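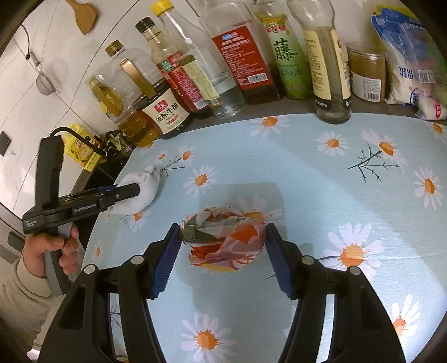
A crumpled wrapper on a daisy-print tablecloth.

Last updated: April 1, 2020

Small Press, Long Memory: The Rostden Comics Library Opens Its Shelves

For most of its history, the minicomic has been an item that few institutions thought to keep. Printed in short runs, stapled by hand and sold across folding tables, such books tended to pass from reader to reader until the covers came off. The Rostden Comics Library was founded to collect them, and its holdings now stand at 3,000 titles.

The collection began with a single donation of 162 books, most of them black-and-white photocopied work from the small-press fairs. Many carry no date and no publisher's name. Cataloging them has required staff to compare paper stock, staple placement and the price lists that artists often printed on the back page.

Among the most requested items is the complete run of Ustura, a quarterly anthology that published short stories by first-time cartoonists. Each issue was limited to 600 copies. The early numbers favored autobiographical strips, while later editors made room for wordless work and for longer serials, several of which were left unfinished when the anthology closed. The library holds two copies of every issue except the fourth, of which it has one, with a water stain across the inside cover.

Malunance Books, a publisher of collected editions, has worked with the library since December on a reprint of selected Ustura stories. Pages have been scanned from the printed issues where original art could not be located. The volume will include 95 pages of material not previously collected, along with a short essay on the anthology's lettering, much of which was done directly on the page in brush pen.

The reading room on Lloyd Street admits visitors by appointment. Comics may not be borrowed, but readers may request up to six titles at one sitting, and pencils are provided at the desk. Artists who wish to deposit their own work are asked to send two copies and a note stating the year of printing.

Related articles
Reading Without Words: The Silent Strip
A Short Guide to Risograph Color
Storing Paper Comics at Home

Contact the editors | Copyright 2020. All rights reserved. | Back to top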